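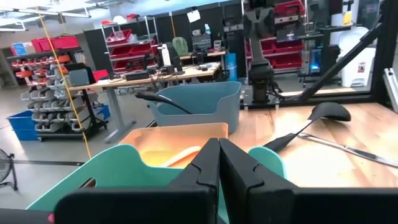

Freezing panes and repeating print titles in a long sheet

I keep the parts list for the Jurumell boiler in one workbook. The main sheet has 2,000 rows and 16 columns, and for a long time I scrolled it with the headings out of sight. Last month I set it up properly and wrote down the steps, mostly for my own use.

Freezing and print titles are separate settings. Freezing affects the screen only. Print titles affect paper and PDF only. Setting one does nothing to the other, and I lost an evening in April to assuming otherwise.

Freezing first. Click the cell that is below the rows you want to keep and to the right of the columns you want to keep. My headings are in rows 1 and 2 and the part number is in column A, so I click B3. Then View, Freeze Panes, Freeze Panes. The Freeze Top Row entry in the same menu keeps one row, which was no use to me with a two-row heading.

Check the scroll position before you freeze. If row 1 is already scrolled off the top when you apply it, that row stays hidden until you unfreeze. The row numbers at the left will start at 2 or higher, and that is the sign to look for. Unfreeze, press Ctrl+Home, click B3, freeze again.

If Freeze Panes is grayed out, you are probably editing a cell or in Page Layout view. Press Esc, or go back to Normal view.

Print titles are under Page Layout, Print Titles. In the box called Rows to repeat at top, enter $1:$2. Columns to repeat at left takes $A:$A. If those two boxes are gray, you opened the dialog from the print preview screen. Close it and go in from the ribbon.

My list comes out at 40 pages with the headings on each. Before I narrowed the notes column it was 78, half of them holding a single column that had spilled over. Page Break Preview shows this at once: a blue dashed line one column short of the edge of your data. Drag it to the right and the scale drops to fit. Look at the percentage afterward, as small type on a parts list is hard to read next to a boiler.

Both settings are stored per sheet. The Kistach and Ndlovu tabs each had to be done by hand. Copying a whole sheet with Move or Copy brings its print titles along — pasting the cells into a new sheet does not.

Still on my list: the Molten tab, which has merged cells across its heading and filters badly. I will unmerge those before touching the print setup.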